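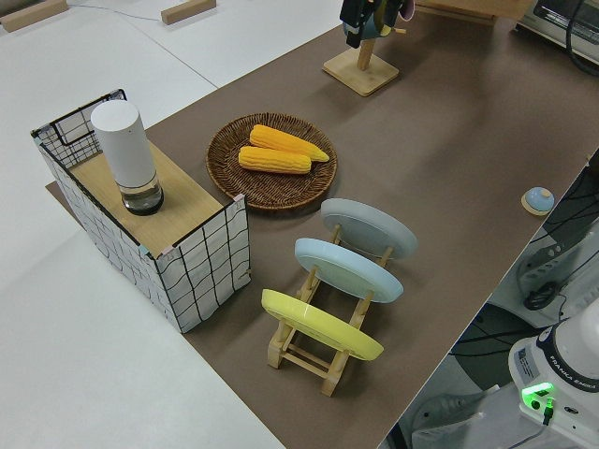
Kitchen practice layout on the brown mat, gripper over the peg stand. Arm not included.

Sonado Teach Kit, tabletop, by Banel
Price: $3,934. Arm mount plate: $197 extra.

We sell teaching kits for people who want to show an arm a job by hand or drive it through the job from a remote. Most come with big promises. Here is what we think of this one.

The hand-guide mode is fine. You push the arm through the task, it records, you save. The remote is the reason to pay this much, and it takes longer to learn than Banel says. Plan on a few bad afternoons — plates in a rack are harder than they look when your wrist is the thing being copied.

Banel's brochure says you can teach a task "in minutes." Teach, maybe. Zodwa Mnguni on our bench recorded 491 runs of one plate job before she would sign off on it, and she still wouldn't leave it alone on a Saturday.

In the box: remote handset, base station, recording software (one seat), cables, printed setup guide.
Not in the box: arm, gripper, mat, dishes or any other props.
Storage: 600 recorded runs, then you export or delete.
Works with: ask first. The list on the carton is out of date.

The older Zwane remote still pairs, minus the force feedback. Returns go to Getholm, unopened software only.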